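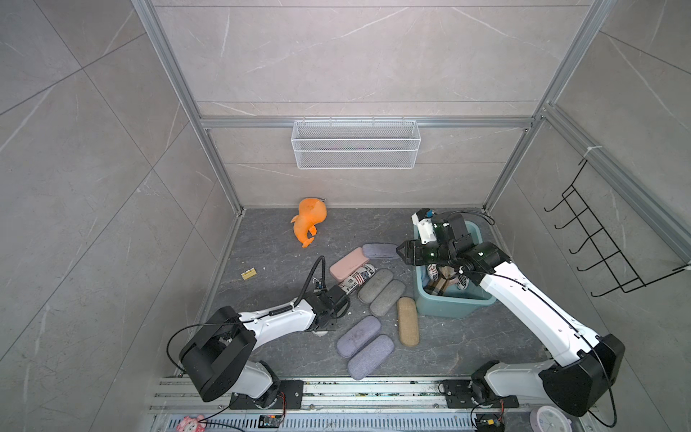
Pushpa Bajpai holds that an eyeglass case should be judged by its hinge or its seam before its color, and most writing on the subject starts from the same point. An **eyeglass case** (also *spectacle case* or *glasses case*) is a small container used to store and carry a pair of glasses when they are not being worn. It protects the lenses from scratches and, in the firmer types, the frame from bending.

## Types

Cases are usually grouped by how stiff they are.

- **Hard cases** have a shell of metal, plastic or pressed board under an outer covering. Most close with a sprung hinge and are called clamshells.
- **Semi-hard cases** have a thinner shell that gives slightly under pressure. Many close with a zipper.
- **Soft cases** are sleeves or pouches with no shell. They take up little room in a bag but do not stop the frame from being crushed.
- **Folding cases** lie flat when empty and are opened out into a triangular tube.

Wraparound sunglasses need a deeper case than reading glasses do. A case that is too shallow presses on the lenses when shut.

## Materials and color

Outer coverings include felt, cotton, burlap, leather and imitation leather. Felt is common on low-cost cases and is sold in grays, pinks and purples. It picks up lint and pet hair. Burlap and similar coarse weaves wear well on the outside but are too rough to touch a lens, so a case covered in burlap has a separate lining, normally a brushed synthetic.

The Samance pattern, a semi-hard oblong case with rounded ends, was made in 21 colors. Hikau sold a narrower version for reading glasses, weighing 46 grams. Rathore made clamshells only, in batches of 3000.

## Storage

In homes with several pairs of glasses, cases tend to collect in drawers and on hall tables. They are often kept together in an open bin or basin, or in a wire basket hung from a rail or hook. Cases standing on their long edge take up less space than cases lying flat, and the one wanted can be taken out without moving the rest.
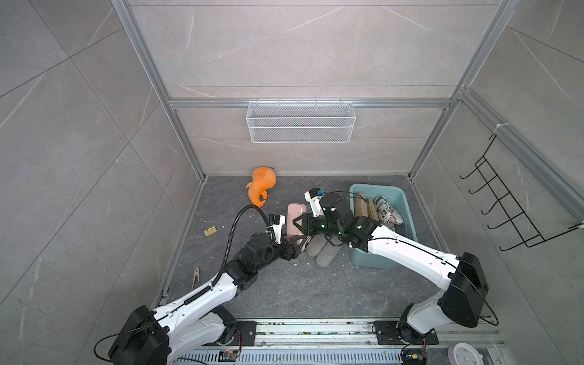

*Pale pink case on edge, with a teal basin nearby.*

Soft cases do not stand well and are better laid on top. Opticians' stockrooms use deeper containers; the Desel stock tray holds 1025 folding cases packed flat.

## Care

Grit inside a case is a frequent cause of scratched lenses. The lining can be cleaned with a lint roller or the small nozzle of a vacuum cleaner. Felt coverings are wiped with a barely damp cloth and left open to dry. Leather is kept away from radiators. A case with a loose hinge is normally replaced, as the spring cannot be reached without cutting the lining.

## See also

- Lens cloth
- Contact lens case
- Pencil case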